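Keeping old film reels and home movies in good order

We use cookies to remember your preferences. By carrying on reading you agree to this. Sign up for our newsletter and we'll send you the new tips every month.

October 26, 2018

If you have inherited a box of cine film from a parent or an aunt, the first thing to do is open the tin by a window and have a sniff. A sharp smell of vinegar means the film base has started to break down, and that tin ought to live well apart from its neighbours, as the fumes can set the others off. Everything else can wait until you've had a cup of tea.

My own lot came to 251 reels, mostly my uncle's silent efforts from the seaside, with a few old comedies he had bought by post. I kept them in the loft for years, which was a mistake — lofts bake in summer and freeze in winter, and film likes neither. They now live on the bottom shelf of a bedroom cupboard on an inside wall. Lay the tins flat, no more than three deep, and prise off any rusty lids before they seize.

Wear clean cotton gloves and hold the film by its edges. For dust, draw it slowly through a soft lint-free cloth, turning the cloth often so you aren't dragging grit along. Please don't use water or window spray! Ye-seo Son, who taught the evening class I went to in September, was very firm about that, and also about never pulling the loose end to tighten a reel. Wind it again from the start, gently, however long it takes.

Write your labels in pencil on plain card, and pop one inside the tin as well as one on the lid. I put the reel number, the year if I know it, and who is in it.
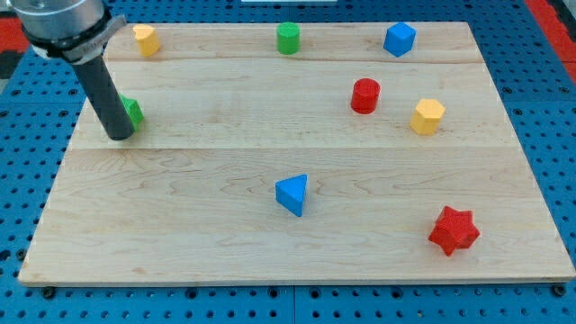 Photo: Chaminda Bhuiyan

Splicing wants a clear, well-lit table and a bit of patience. Trim as little as you can from each side of the break, line up the sprocket holes on the splicer's pins, and lay the tape down in one go — if it creases, peel it off and start with a fresh piece. Run your thumbnail over a folded scrap of cloth to press out the bubbles. Afterwards, bend the join very slightly to see that it flexes, and check that no tape is covering the holes before the reel goes anywhere near a projector.

Keep the spare tape in a lidded jar, away from the radiator.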